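4.3 Before a cloth run

Treat the word "compliant" on the Pleltoter data sheet with some suspicion. It covers the arm. It does not cover your fingertips, your fabric or your table, and those are where we see trouble.

1. Press the stop button, then try to jog the arm. If it moves at all, call Didier Riviere and go home.
2. Set wrist speed to 50 percent. The sales sheet says 100 is fine for textiles. We have yet to see the test.
3. Run a bare finger along both gripper tips. Replace any tip that catches skin.
4. Log the cycle count. Zonska recommends new tips at 765 cycles, a figure for which we have never been given a source. Inspect sooner.

CAUTION: Lock out the arm before step 3. A paused program is not a lockout.

5. Bring the open fingers up to the hem and stop short of closing.

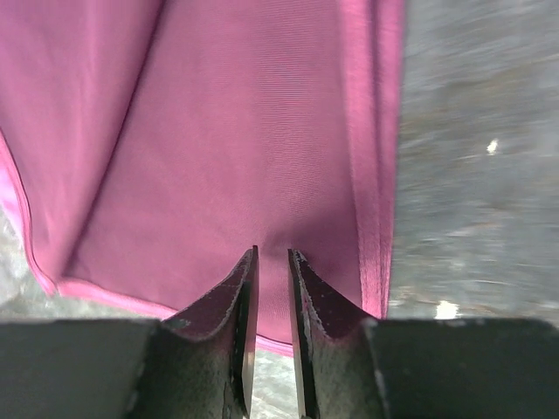
1 min read

Check the gap by eye at this point. Scuffed fingers can still grip well, but a rough edge will pull a thread in ribbed knit.

6. Close at low force on a scrap piece first.

Note: Colette Chauvin signs off changes to force limits. A green light on the panel doesn't count as a signature.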